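Home | Books | Maps | Audio | Gift Cards | Basket

The Himanska Crossing (Paperback)

Supply Boats and Coast Watchers in the Northern War

Filed under: Military History > Second World War > Naval

Add to Basket

Through two winters a handful of fishing boats carried radios, flour and passengers past the patrols and into the small harbors of the north. Most of the crews had never worn a uniform. Margit Torvik has pieced their runs together from logbooks, family letters and the pay records of the Kollero boatyard, where many of the hulls were refitted.

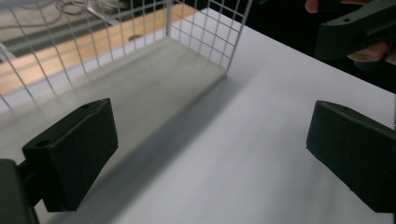

Kollero, November

The paperback is now in stock and replaces the hardcover, which is out of print. The text has been corrected in a few places and there is a new chapter on the loss of the Dorkon, a cutter that left harbor with 18 people aboard and was not heard from again. Torvik sets out the competing accounts of that night and says which one she finds more likely.

The book has six maps and an index of boats and skippers. Readers who own the hardcover should note that the page numbers have changed, so older references will not match.

Publisher: Escobar
Format: Paperback
Stock number: 2485
Shipping weight: 796 grams

Orders placed by noon on Friday go out the same day. Books may be returned unread within 18 days of delivery. We can't combine this title with pre-orders in a single package.

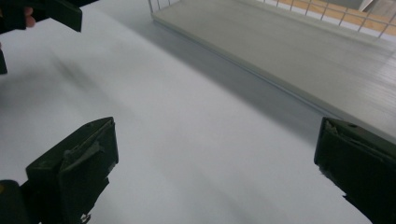 White tabletop.

Also by Margit Torvik: a short guide to wartime harbor records, sold as a download only.

Contact us | Shipping and Returns | Copyright Escobar Books | Back to top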